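Ticket 126 -- Sorting arm, bench 2: who does the picking hours now?
Opened by: Getsemaní Olvera
Site: Covard, packing room
Status: Open
Priority: Normal (I put High, it was changed)

Raising this again as the last one was closed with "working as intended".

The plan we were given said the arm would take over putting produce into dishes and baskets, and the people on bench 2 would be "freed up". On the practice pieces it can pick things up, I grant you that. My complaint is what goes on between picks. Every stop needs a person to walk over, look, clear the message on the Vavham screen and press resume. It doesn't show as labour anywhere, as the rota now has bench 2 down as unstaffed.

Log, September 24, 2022:

-- Start of shift. Reset after "object not found". Pieces were on the mat.
-- Reset again, same message. Moved nothing, pressed resume, it carried on.
-- Stop with no message at all. Power light on. Waited 12 minutes for a call back from Lanier, none came.
-- Restarted from the panel. Fine until break.
-- After break, "grip force low". Support script says to wipe the pads. Wiped the pads. Same message.

The practice set is toy food on a gridded mat. We pack real food. I asked in the first week when it would be tried on soft fruit and was told "next phase".

Toy banana and carrot by the green dish, then a red one held in the gripper near the basket:

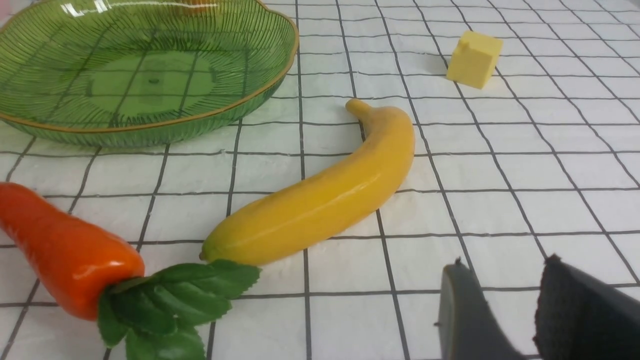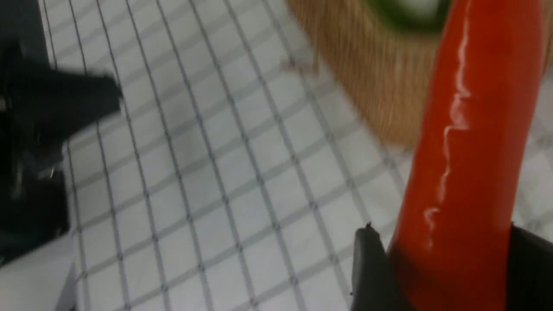
Xóchitl Ochoa: Read all of this. The stops are a known fault in the current version and Manríquez have it on their list. I take the point about the rota less easily. Bench 2 is unstaffed because nobody is meant to be standing there, and if people keep wandering over to press resume we never find out how long it would sit idle. Could you leave it stopped for one shift and note the times?

Getsemaní Olvera: I could, and then the trays for that shift don't go out and it's our names on the sheet. Put in writing that the target is lifted for that shift and I'll happily leave it alone. I'd also like the resets booked as time worked. If the arm saves what the slides said it saves, the hours will still look good.

Xóchitl Ochoa: I'll ask about the target. Booking the resets needs a job code and we haven't got one for it.

Getsemaní Olvera: Then please make one. Leaving this open until there is a code.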